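Troditance公開日に行ってきた人いますか

1: kotatsu_rail
2020年8月4日の公開日に行ってきました。双腕ロボットの実演で、内容は皿を扱う家事作業です。説明担当はMadalena Macedoさん、通訳つき。定員100人で、入れ替え制でした。 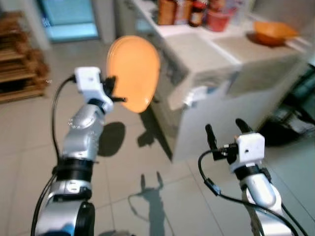
左腕で皿を持っているところ。奥はキッチンの台

会場は普通の住宅に近いつくりで、床はタイルでした。撮影は自由です。

2: 名無しの保全係
乙です。3月の回は抽選に外れました。皿は割れない素材ですか?

3: kotatsu_rail
>>2
素材は聞いていません。オレンジ色の丸い皿です。

4: mikan_servo
私も同じ日に参加。正直、3,000円払って見るほどの内容かは疑問でした。動作が遅いし、皿一枚にあれだけ時間をかけるなら人がやったほうが早い。

5: 名無しの保全係
>>4
速さを見る会ではないと思いますが。案内にも「把持と配置」と書いてありましたよ。

6: mikan_servo
>>5
案内は読みました。それでも所要時間の目標値くらいは出してほしい。質疑で聞いた人がいたのに、答えは「検討中」だけでした。

7: kotatsu_rail
>>6
その質問をしたのは私です。物足りない答えだったのは同意します。ただ、置く動作は見る価値がありました。白いテーブルの上で、皿の手前側が少し浮いて指先が縁に当たっている状態があります。

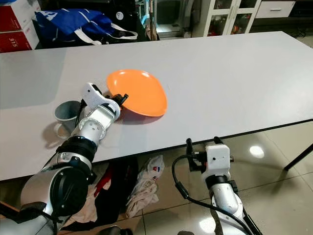 水平な面に薄いものを置くとき、指をどこで離すかは自分の職場でも毎回もめるところです。うちは吸着なので単純比較はできませんが、縁を持つ方式だと指の逃げ場が要ります。Macedoさんにその点を聞いたら、皿の縁の高さで調整が変わるとのことでした。

8: yuge_2go
横から失礼。マグカップも持たせていましたか? 取っ手のあるものが気になっています。

9: kotatsu_rail
>>8
テーブルに置いてありましたが、自分がいた回では皿だけです。

10: mikan_servo
>>8
私の回も皿だけ。そこも不満でした。

11: yuge_2go
ありがとうございます。次回の申し込みはもう始まっていますか。

12: 名無しの保全係
>>11
まだです。受付はHollmannさんの窓口にメール、1社2名までだそうです。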